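How to Clean and Store a Wool Blanket at Home

January 17, 2020

Many people are afraid to wash wool. My mother-in-law gave us four old blankets from Lurnorano, heavy ones, and for two years I only shook them from the balcony. Then I learned to wash them by hand and now I do it every June, when the weather is dry and they are not needed on the beds.

What you need

A bathtub or a big open bin
Wool detergent without bleach or enzymes
White vinegar, 15 ml for the last rinse
Two large towels
A soft clothes brush
A cotton bag for storage

Before the washing

Read the label first. If it says dry clean only, stop there and bring the blanket to a cleaner. Old blankets often have no label. In this case, wet a small corner with cool water and detergent, press it with a white cloth and look if the color goes out. If the cloth stays clean, you can continue.

Brush the blanket on both sides, always in the same direction. Do this outside if you can. I was surprised how much dust comes from a blanket which looks clean.

Washing

Fill the tub with cool water. It should feel a little cold on your wrist. Put in the detergent and mix it with your hand until you see no more lumps. For a single blanket of 900 grams I use one capful of the Jirkance wool liquid. For a double blanket, use two, but not more, or you will rinse until the evening.

Lay the blanket in the water and push it down slowly. Press and release, press and release, for a few minutes. Do not rub and do not twist. Rubbing is what makes felt, and felt can not be repaired. Leave it to soak for 15 minutes.

If you have no bathtub, a bin with straight sides works well, only choose one where the blanket can lie with two folds at most. Put it on a low, strong table if your back is bad like mine.
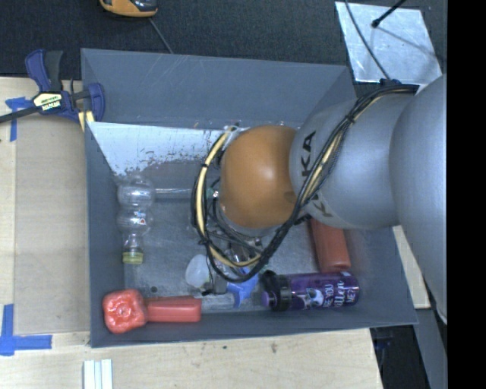

Gray open-topped bin on a light wooden tabletop.

Let the water out and press the blanket against the side. Fill again with water of the same temperature. A sudden change from cool to warm can shrink the wool. Rinse until the water is clear, then add the vinegar to the last rinse. The smell goes away when the blanket dries.

Drying

A wet blanket is very heavy, so lift it with both arms under it – never by one corner. Put it on a towel, roll both together like a cake roll and press with your knees. Repeat with the second towel.

Dry it flat, on a rack or over two clothes lines with some space between them. Keep it out of strong sun. Turn it after some hours and pull the edges gently to the right shape. Mine need two days.

Storage

Store it only when it is fully dry, also inside the folds. I fold loosely and use a cotton bag from Retamal, but an old pillowcase is just as good. Plastic keeps the moisture in. Cedar pieces help against moths, and you should sand them a little each year so that the smell comes back.

Change the fold lines once or twice during the summer – the wool gets thin where it is always bent.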